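Swapping a dying drive in a home backup box without losing everything

Quick one as I've had three emails asking the same thing. You've got an old PC or a second hand server in the cupboard, it holds the family photos, and one of the drives has started moaning. What to do, in order. Took me 159 minutes last time and most of that was copying.

What you need
Replacement drive, same size or bigger. Never smaller, not even by a bit.
Crosshead screwdriver
Sticky labels and a pen
Somewhere else to put a copy of the data
Tea

Step 1 — work out which drive it is

Do this before you open anything. Go into your disk tool and find the one with the warnings. Write down the serial number. Not the "drive 2" name it's been given, those can move about between restarts. The serial is printed on the label of the drive itself, so you can match it up later.

My box is called Pringle and the drive in question had 322 reallocated sectors. A few that never change, keep an eye on it. A number that goes up every time you look, get it out.

Step 2 — copy first, fiddle later

Yes even if you have a mirror. A mirror is not a backup. If the good drive goes while you're rebuilding, that's your lot.

Copy the stuff you can't get back first. Photos, letters, tax things. Films and music last, you can rip those again. If the copy stalls on one file skip it and come back at the end. Don't let it sit there grinding on the same holiday video for an hour.

Check the copy opens. On a different computer. Open ten files from ten different folders, not the first ten in the list.

Step 3 — power down properly

Shut down from the menu, wait for the fans to stop, switch off at the wall, pull the lead. Hold the power button in for a few seconds to drain what's left. Touch something earthed, a radiator pipe will do if it's bare metal.

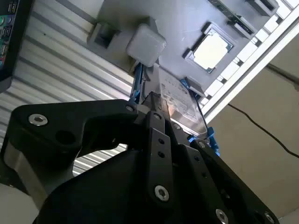

Label every cable before you unplug it. Both ends if you can be bothered. I use the last 3 characters of the serial, because "top" and "bottom" stop meaning anything once the case is on its side.

Data cable first, then power. Pull on the plug and not the wire. Some data plugs have a little metal clip you have to squeeze, if it won't budge look for that before you tug. Old SATA plugs get brittle and a snapped connector on a healthy drive is a horrible way to spend a Tuesday.

Step 4 — out with the old one

Depends on your case. Screws through the side, or plastic carriers you squeeze and slide. With screws, support the drive with your other hand while you undo the last one. Keep the screws in a saucer, drive screws are not the same thread as case screws and they will go in wrong if you force them.

Read the serial again. Does it match what you wrote down? If it doesnt, stop and put it back. 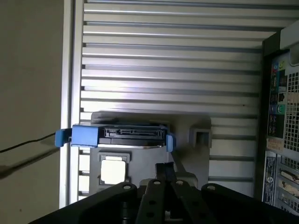 Step 5 — new one in

Same slot, same cables. Push each plug home till it's flush, a half seated data cable gives you errors that look just like a dying drive. I sent a perfectly good one back to Skadumport over exactly that. Embarassing.

Lid off for the first boot is fine, just keep the cat away.

Step 6 — rebuild

Power on, go into the disk tool, check it sees the new serial. On Mumutano it's Storage, then Replace member. On Sadum it's hidden under Maintenance and you have to tick the box twice. Pick the new drive, read the warning, read it again, go.

Then leave it alone. No big copies, no restarts. Overnight is best. Run a full check the next morning and look at the sector count again on ALL the drives, the others are probably the same age.

Old drive — wipe it if it still spins, drill it if it doesn't. Then off to the tip with the small electricals.

Next month: setting up email alerts so the box tells you before it gets this far.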